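Home | Products | Support | News | Contact

Product News – Education and Training

DAVTHORPE, 2021-07-28 – Conden today announced the release of Bickerstaff, a simulation kit that lets colleges and small workshops practise robot arm programming before they buy any hardware. The kit runs on an ordinary desktop computer and includes 137 manipulation exercises, graded by difficulty.

The chess set is the exercise most requested by instructors who took part in the trial program, which opened in February. Learners bring a simulated arm and gripper to a small blue and pale board on a wooden table, where the pieces differ in height and often stand close together. 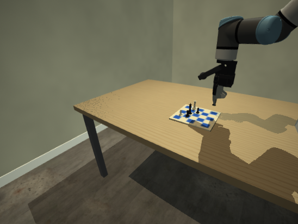 "Our instructors wanted tasks that a learner would recognise at once," said Tia Sedgwick, Director of Education at Conden. "A pawn beside a taller piece calls for a careful approach, and a poor one can be repeated without cost or damage."

Lighting, surface textures and the starting layout of each exercise may be changed by the instructor. Joint positions and gripper commands are recorded for every attempt and can be exported for marking. 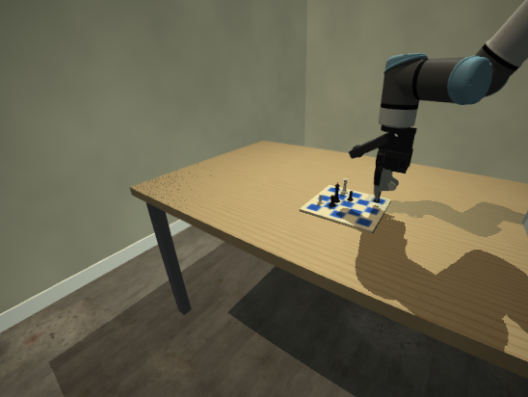 Radka Atanasov, who led the trial at the Drukau training centre, said learners had asked for longer access outside class hours. Conden has therefore included home use in every classroom licence.

Bickerstaff is available immediately in English and French. A classroom licence covers 60 learners and five instructors, with technical support provided for the full term. Enquiries about licensing should be directed to Ryan Ellwood, Customer Programs, at Conden's Davthorpe office.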